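Skunura adelanta "Onosska", primer sencillo de su segundo álbum

El dúo de electrónica Skunura ha publicado "Onosska", primer adelanto de un disco todavía sin título que el sello Collitz prevé editar en mayo. La pista está disponible desde medianoche en las plataformas habituales de descarga y escucha, y tendrá también una edición física en vinilo de 12 pulgadas, limitada a 614 copias numeradas.

El tema se mueve en un tempo moderado, con un patrón rítmico en compás de cuatro por cuatro que se mantiene estable durante toda la primera mitad. La base procede de una caja de ritmos analógica sin cuantizar, grabada en una sola toma, sobre la que se superponen dos líneas de bajo con filtrado independiente. La voz de Kyriaki Fragkou entra pasado el segundo minuto, procesada con un retardo de cinta y una ecualización que recorta casi por completo los graves. Según la información facilitada por el sello, la toma vocal definitiva corresponde a la maqueta; las versiones regrabadas en estudio se descartaron durante la mezcla.

Fragkou firma la letra y comparte la producción con Zervas, la otra mitad del proyecto. La grabación se realizó con una configuración reducida: un sintetizador modular, un sampler con memoria ampliada y una mesa de mezclas de formato pequeño. El máster para vinilo se ha preparado por separado, con menor compresión en el bus principal y los bajos en mono por debajo de los 120 hercios.

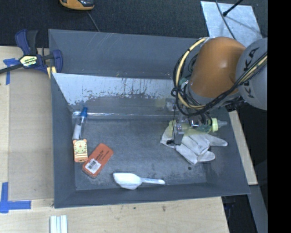

Brazo robótico KUKA sobre un contenedor gris.

"Queríamos que el estribillo no resolviera. La progresión vuelve al acorde inicial sin pasar por la dominante y eso obliga a la percusión a marcar el cambio de sección", explica Fragkou en la nota que acompaña al lanzamiento. La cantante señala además que la duración se fijó antes de empezar a grabar y que el final, un corte seco sin fundido, estaba ya en la primera versión.

La cara B del vinilo incluye una mezcla instrumental y una versión extendida, en la que la introducción se alarga 4 minutos a partir de material sobrante de las mismas sesiones. Ninguna de las dos figurará en el álbum. La edición digital contiene únicamente la versión principal, en archivos de 24 bits y 48 kilohercios para quienes la adquieran en la tienda del sello.

Es la primera referencia de Skunura desde su álbum de debut, cuya tirada inicial de 2000 ejemplares se agotó y que Collitz no ha vuelto a prensar. El sello confirma que trabaja en una reedición con el mismo máster y nuevo corte de laca, sin fecha por el momento. En el intervalo, el dúo ha limitado su actividad a remezclas para otros artistas del catálogo y a una serie de directos en salas de aforo reducido, en los que ya sonó una versión provisional de "Onosska" con un arreglo más lento y sin voz.

El álbum constará de nueve pistas. Collitz no ha comunicado todavía la lista completa, aunque adelanta que habrá un segundo sencillo antes de la publicación y que este será instrumental. La preventa del vinilo se abre a las 10:00 en la tienda del sello, con un máximo de dos copias por pedido. Los envíos comenzarán cuando la planta entregue la tirada completa.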